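Can a machine clear the table yet? Partly, says one lab

5 August 2021

The automation group at Hirose works from the back half of a former joinery in Nollthorpe. Its brief is narrow: find out which household and shop-floor chores a single arm with a two-fingered gripper can finish without help. The group's manager, who spoke on the condition that the interview stayed on technical matters, began with the list of chores that had been dropped.

"Folding went first. Then anything with a bag in it," the manager said. "A bag has no shape until you pick it up, and then it has a different one."

What remains is a set of 14 tasks, among them stacking bowls, returning stock to a shelf, closing a drawer and wiping a bench. Each is attempted in simulation before it is tried on hardware. The simulator, Hirkero, was written in-house and has been in regular use since February.

Asked how many of the tasks the arm could be trusted to do alone, the manager said four. "By trusted I mean I would go and have lunch. The others I would want to watch."

The drawer is one of the four. The bench is not. Wiping requires steady pressure over a surface the arm cannot see while the cloth is on it, and the force readings drift over a long pass. The group has tried lowering the speed, which helps, but a bench that takes a person under a minute then takes the machine 18.

"At that rate you have automated the chore in the sense that the chore gets done," the manager said. "A café owner would not put up with it."

Much of the conversation concerned backgrounds. Early policies trained against plain grey walls did well in the simulator and poorly elsewhere, so the group now varies colour and texture behind the work. Brick, tile, timber grain and rough stone are all in the library.

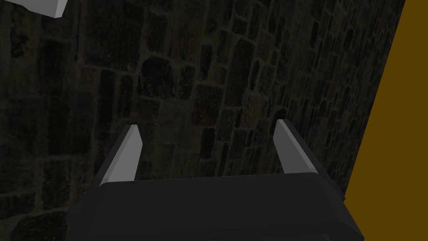

A simulated view over the gripper, fingers open, against a dark stone wall.

"No kitchen I know of looks like a castle," the manager said. "The purpose is to stop the network from caring about the wall. If it can find a bowl against dark masonry, a splashback is less of a problem."

The method has a cost. Training runs are longer, and some textures produce false edges that the grasp planner treats as objects. The group keeps a record of these and removes a texture only when it has failed in two separate tasks.

Shop-floor work is further along than housework, in the manager's view, mainly on account of the shelves. Utwood, a hardware distributor that lends the group stock for testing, uses one shelf depth throughout its warehouse and one size of bin. The arm can return a boxed item to its place with few errors. Loose items, such as hinges and brackets, are still sorted by staff.

"They tangle," the manager said. "People give them a shake without thinking about it. We have tried to program the shake. It is harder than it sounds."

On when a household might buy such a machine, the manager declined to give a year. The arm itself was adequate, the manager said, and the remaining trouble lay in grip sensing and in recovery after a dropped item. At present the arm stops and waits when it drops something. Work on having it look for the item will start once the bench results have been written up.

We use cookies to improve your experience on this site. By continuing to browse, you agree to our use of cookies. Accept | Manage preferences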